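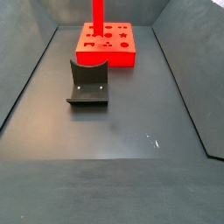

Bench automation at Prenora

Prenora is a workshop in the town of Vitmont that assembles and checks small fittings for toy and furniture makers. It is best known locally for the gradual way it brought robots onto its benches, a change that began in June with 2 cells supplied by Primano and has carried on, with a good many pauses for second thoughts, ever since.

Background

Before the change, all sorting and test fitting was done by hand by a staff of 67, many of whom had learnt the work at the older Väisänen plant across the river. A steady pair of hands could get through 500 pieces in a shift, and sore wrists were a common grumble.

Effects on staff

The cells now handle 2,000 pieces a day between them, mostly the dull and repetitive ones. People who used to sit at the benches have moved to setting up trays, checking odd parts and teaching the machines new jobs, and most have kept their old hours. Some miss the chatter of the long bench, and a few asked to go back to hand work, which the firm still offers for short runs and awkward colours. Pay for the new roles was settled later than the staff would have liked, and training is still given on the floor, usually over a cup of tea.

Last updated 5/12/26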